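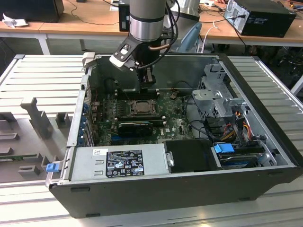
Vol. 15, p. 100

Oct 4, 2018

Rain until noon. Walked to the hall in Markdale instead of taking the bus and got there with wet shoes, before the doors were open. Rimantas Adomaitis was already on the step with the folders under his coat. He had the seating list and wanted me to look at it before anyone else did. They had put the two delegations facing each other again. I asked him to turn the tables so that people sat by subject, water with water and schools with schools. He said the Lepik side would object. They did, for most of an hour, and then they sat down.

The morning was all about the crossing. It has been shut to trucks since May and open to people on foot for only part of the day. Rūta Vanags spoke first for the Indar side. She read from a paper and did not look up. Her point was that the customs post can open again when both governments sign the same form, and that so far each has signed its own. Lauri Juntunen answered that his ministry would sign a joint form if the word "border" were taken out of the heading. We spent the time until lunch on that one word. "Line" was offered, then "boundary," then "point of passage." I wrote them all down. At lunch somebody had already crossed out two of them on the board.

Soup and bread. The soup was cabbage. Sat with Ákos Jakab, who interpreted all morning with one break. His voice was going. He told me that the two languages have the same word for "guarantee" but in Indar it can also mean a deposit, the kind you leave on a rented room, and that he thinks half the quarrel last spring came from that. I asked whether he had said so to anyone. He said he had put it in a note and had no answer. I will ask for the note to be found.

In the afternoon we did the women's session, which I had pushed for and which was moved twice to make room for other things. Rasa Juška came up from Pemgate with a petition signed by over 2000 people, most of them from the villages on the river road. She wants seats at the main table, with votes, and she said she would not accept another advisory group. She has sat on the advisory group. According to her it met in a room behind the post office and its minutes were never sent to anybody. Juntunen was polite and said the matter would be studied. She asked him by what date. He did not give one. I have put it on the list for tomorrow as an item of its own, near the top, so it does not slide to the end again.

I think she is right and I also think she will have a hard time of it. Neither side wants to be the one that gives up chairs. Vanags, the only woman with a vote in that room, said nothing during the whole session, but she did ask for a copy of the petition afterward and folded it into her bag.

After that, the returns. There are still families who left in the first winter and want to go back to see what is standing. The proposal is for 1000 permits before the snow, given out by lot. Adomaitis does not like the lot. He would rather start with the old people. The Lepik side does not like "old people" without an age. We left it there. I am tired of leaving things there, and wrote that in the margin of the official notes before I remembered they get copied. Had to scratch it out.

A reporter was waiting by the coats. She wanted to know if the talks had failed. I told her they had been adjourned until the morning. She asked again in different words and I gave the same answer. I expect the evening report will say they are close to failing, because Juntunen's people were out there before me and they looked glum. They always look glum. Part of it is the drive.

Back at the guesthouse by dark. The radiator works tonight. Telephoned home, talked about the roof and the man who is supposed to come and look at it. Did not talk about the crossing.

For tomorrow: find the note from Jakab. Get him a second interpreter, or at least longer breaks. Ask Vanags if "point of passage" is something she can take back to her minister. Have the petition copied for both delegations before they sit down. Ask Rasa Juška whether she can stay another night and who is paying for her room. Dry shoes.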